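Search this site Go
Course notes, unit 3: the Kotberg open day
3 min read

OK, so these are my notes from the February visit, typed up for everyone who couldn't get on the bus (and for Flynn Pryor, who left his notebook there). I've kept them loose, so please ask if something makes no sense!

The stop I want you to think about is the belt one. Two arms, a pair of denim bottoms lying on a table, and a braided belt to work with. You do this every morning half asleep, and I promise it is a nasty problem for a machine. The belt bends and twists, and the cloth wrinkles wherever you touch it.

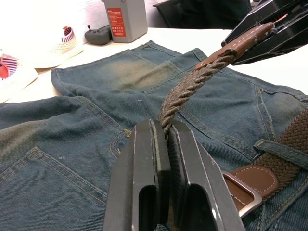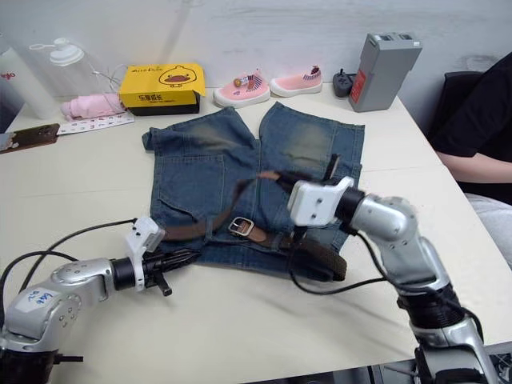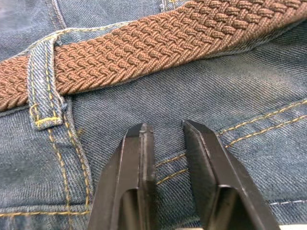
Elis Griffiths was our guide, and she kept coming back to the belt loops. A loop is a small target, and a gripper working near one can easily hide it from its own camera. She also told us the Kotberg crew had logged 235 tries at clothing jobs before we came, which made me feel better about our lab scores.

For next time, read pages 61 to 63 of the packet and write me a paragraph: when should one arm hold on, and when should it let go? Sketches are great, messy ones too. Bring a belt if you own one, we're going to try it with kitchen tongs.

Related
Trevaskis: notes on soft grippers
Firitz lab safety sheet
Planning your Erkarau visit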